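Trakholm Community Garden, members' meeting, 2018-02-16
Minutes typed up by me, Perla Cuautle, from my own scribbles, so blame me and not the pen
Present: Higinio Maldonado (chair), Róisín Madigan, Refugio Medrano, Rukhsana Dogar, me, and most of the north side plot holders
We started late again. The kettle was slow and Róisín had brought lemon bars, so I wasn't complaining!

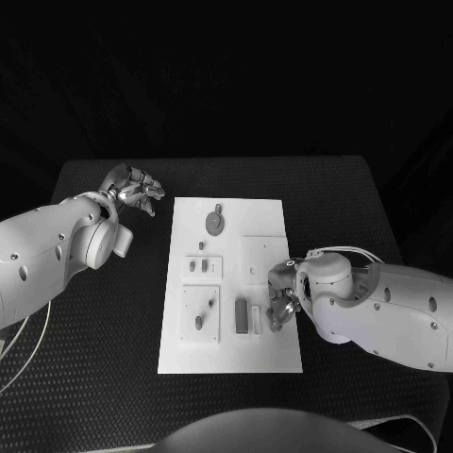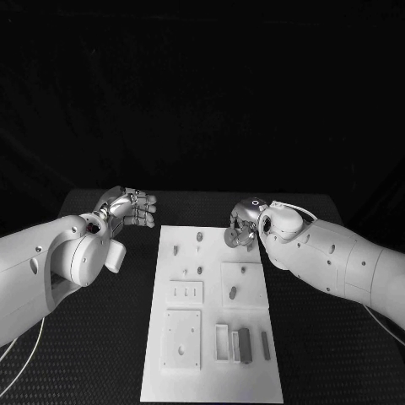
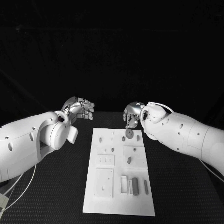 Are we keeping the water on through the winter next time?
Only at the spigot by the gate. The rest gets shut off and drained after the last harvest, same as this year.

1. Last meeting's minutes
Approved, with one fix. I had written that Refugio was giving up his plot and he is very much not giving up his plot. Sorry, Refugio. (He wants the half plot next to his as well, see item 4.)

2. Water
The split pipe behind the compost bays is still split. Higinio got a quote from Cisneros and read it out, and there was a bit of a silence. Rukhsana thinks we could do the digging ourselves and only pay them for the joint and the new valve, and most of us liked that a lot better. Higinio will call them back and ask for a price on just that part. If it comes in under what we set aside last June, he can go ahead without asking us again.

3. Compost
Long one, this. People are still putting whole cabbage stalks in the middle bay and they take forever to break down. Róisín offered to chop them if everyone leaves them in a pile by the shed, and I said that was very generous and also a good way to get a very big pile. We're going to try it for 8 weeks. The Geltard shredder did come up again, and we talked about renting one for a weekend, but we couldn't agree on who has a truck to fetch it. Left open.

4. Plots and waiting list
We have 28 plots and 2 are free. There are 11 names on the waiting list, so the free ones will go quickly. Refugio asked about the extra half plot and there was some back and forth, all friendly. Vote was to offer it to the list first, and if the top three names say no, it's his. He took it well and had another lemon bar.

5. Seed order
Rukhsana is doing the group order from Vustel again. Give her your list on paper please, she can't keep up with texts. Pole beans, chard and the small yellow tomatoes are already on there. I asked for okra and got teased about last summer's okra, which I am writing down so that it's on the record. Money up front this time, cash or check.

6. Anything else
The shed padlock sticks. Higinio has some oil at home.
Róisín asked if we could move the bench out of the shade and everybody said sure, go ahead.
Whoever borrowed the long-handled fork, please bring it back, I need it for my leeks.

Next meeting to be set once Higinio hears back about the pipe. I'll post a note on the gate.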